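Slide 4. Wallpaper, or how I lost an August

Start with the quote from Brustero. Read the number slowly: 1,378, for one dining room, paper only. Wait for the groan. Then say that Lodhi came in at 300 and I still managed to spend the difference on paste, blades and a second lot of paper.

Big florals. Everybody wants them, me included. A big flower has a big repeat, and mine was 52 centimeters, so every drop throws away a chunk of perfectly good petal. Tell the stepladder story here if the clock allows. If it doesn't, skip to plumb lines.

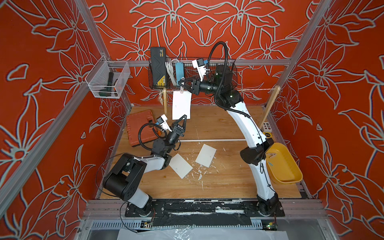

Plumb lines. Your corner isn't straight. Mine was built by an optimist. Never trust the corner, hang from the line, and let the mismatch land behind the door where Poul Eyvindsson found it in under a minute.

Ask who has papered a ceiling. Offer condolences.

Next slide is paste. Sohail has the bucket. Do not let him stir it before I get to the bit about lumps.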